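Vustard Indoor Scene Pack
Simulated living spaces for mobile manipulation research

Vustard began as the in-house test set for our paper on searching for small household objects, and so many labs wrote to ask for the rooms that we've tidied them up and put them out as a proper product. We're awfully pleased with how it has travelled!

The pack holds 200 furnished rooms and 2,437 search episodes. Every episode gives your policy a start pose, a target object and a time budget, and the scoring script is the very same one Ngozi Aliyu and Noboru Tsuchiya used for the published results, so your numbers will sit fairly beside ours.

What we were keen to learn was whether a robot looks in better places if it's allowed to change its viewpoint before committing to a reach. On the held-out rooms, our look-first policy found the target in 73 per cent of episodes, against 33 per cent for the fixed-viewpoint baseline. Dark objects on dark upholstery were the hardest by a good margin, and Kayode Ezeani has put together a separate split of those for anyone who enjoys a challenge.
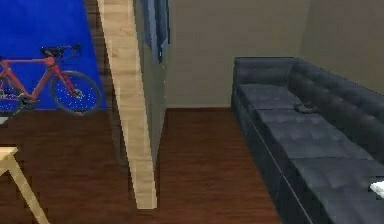 Simulated living room with a tufted sectional. The small dark object on the seat cushions is nearly the same colour as the fabric.

Licences cover a whole lab, students included, and come with up to 33 hours of rendering support — more than most groups have needed, though you're welcome to all of it. The next release is planned for October and will be free to current licence holders.

For a quote or a trial room, write to Hadiza Idahosa on the Vustard desk.

Page updated September 19, 2022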